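The laundry robot should be sold by the basket

Arken has started offering its two-arm home robot on a monthly plan, and the sales page leads with laundry. The robot sorts, loads, unloads and folds, the page says, and you pay one flat fee whether it does any of these things or not. I had the trial unit in my front room for 31 days through Srisuk, the firm that handles rentals where I live. My view at the end of it is that the machine is worth having and the plan is not.

The fee first. The plan costs 1142 a year in my currency, paid monthly, with a minimum term of 12 months. Delivery and fitting are included. Repairs are included too, although the contract says that cables, finger pads and "wear parts" may be charged after the first year. I asked Srisuk what a wear part was and was sent a list that had most of the robot on it.

For that money you get two arms, a control box and an app. The arms need clear floor, a power socket and a fairly steady light. They do not go up or down stairs, and they do not travel from the bedroom to the machine. Somebody still has to bring the washing to the robot, and somebody has to take it away. The sales page shows neither journey.

Within its reach it does decent work. It takes clothes out of a container one at a time, lays them flat, and folds shirts and towels well enough for a drawer. Trousers are slower. Socks it puts to one side, which I came to think was sensible of it. I left it going in the evenings and found I did not mind the noise, a low hum with a click when the fingers close.

Dark clothes were its weak point in my house. With several black things bunched together it could not always tell where one ended and the next began, and it would lift two at once, put them down and start again. Arken's support desk was straightforward about this. Lutfa Bhuiyan, who answered most of my messages, told me to spread dark loads out more and put a lamp nearby. I did both. It helped with the sorting and did little for the speed.

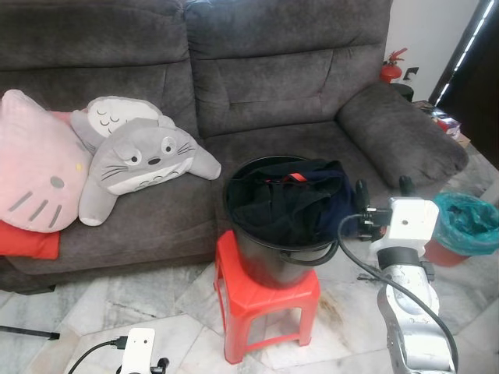
Speed matters less than Arken's critics make out. A slow robot is fine if you are doing something else. What wears you down is being called back. On a normal evening the app sent me 3 messages asking for help, and each one meant getting up, moving a sleeve and pressing a button. A job I have to supervise is still partly my job, and I would like the price to reflect that.

This is where I part company with people who say the plan is fair because the hardware is dear. Solomiia Demchenko made that case well in the Tadport newsletter. She pointed out that buying the arms outright would cost far more, and that software updates come free under the plan. Both points are true. But a household does not rent hardware for its own sake. It rents folded washing. If the robot folds half a load and stops, the customer has received half of what was sold and paid for all of it.

There is a better model and it already exists. Destura, a smaller rival, charges a low standing fee and then a set amount for each load finished without help. If the robot calls you over more than once, that load is free. Their arms are plainer than Arken's and the folding is rougher, and I would not choose them on quality. But their bill tells you what you got for the money. It also gives the company a reason to fix the black T-shirt problem before it adds another voice to the app.

Arken told me that charging per load would be "confusing for families". I doubt that. Families understand a launderette. They know what a service wash costs and what they expect to collect at the end of it. My neighbour Uthai Thongsuk, who came round twice to watch the thing work, asked the same question both times: how much per bag? I could not answer him. I tried to work it out from my own use, but the app records hours switched on and keeps no tally of clothes folded.

So my advice, for now, is to wait. If you have a bad back, or poor grip, or a large household and a ground-floor washing machine, the trial month is worth taking — it can be cancelled without charge if you do it in writing. Take it in November or later, when there are jumpers to fold, and keep your own note of every load and every call for help. Then send the note to Arken with your decision. I sent mine with the arms when they went back, and I have asked for a price by the basket.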